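Chores talk, speaker notes
Clovcombe library, Saturday, June 22, 2019
Jabari has the clicker, I have the water

Slide 1. Say hi, thank Ihor Karpenko for the room. Ask who here folded laundry this week. Then ask who'd hand it to a machine! (Most hands go up, they always do.)

Slide 2. My question for the next half hour is whether a robot can tidy up after a toddler yet. Short answer, sort of, on a good day, if the toddler owns very few toys. I started out wanting to talk about dishes and got scared off — wet plates are a whole other evening.

Slide 3. Leave this one up for a bit and let people look. Tell them it's simulation, so the wood and the shadows are all computed.

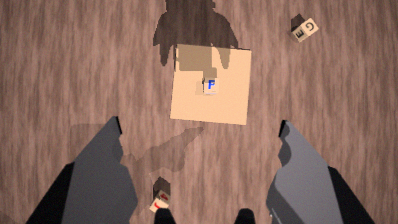 Letter blocks in simulation, gripper's view of the table. The "P" is on the tan panel.

Ask the room how they'd pick up the block with the G and the E on it. You just grab it, right? But it's sitting at an angle, so the fingers have to turn to match, and a dark shadow can look an awful lot like an object if all you've got is a camera. My kid did this at 13 months and I didn't even clap.

Slide 4. The Toom story. 2000 practice runs in simulation, then 13 tries on a real table, and we got 53 percent of the blocks into the bin in October. Don't rush past that number, people like it. Jabari may want to jump in about the carpet.

Slide 5. Shop floor. Same part, same spot, all day long — way easier than my living room. Mention Cirkden, skip the chart if we're running late.

Questions. Repeat each one into the mic.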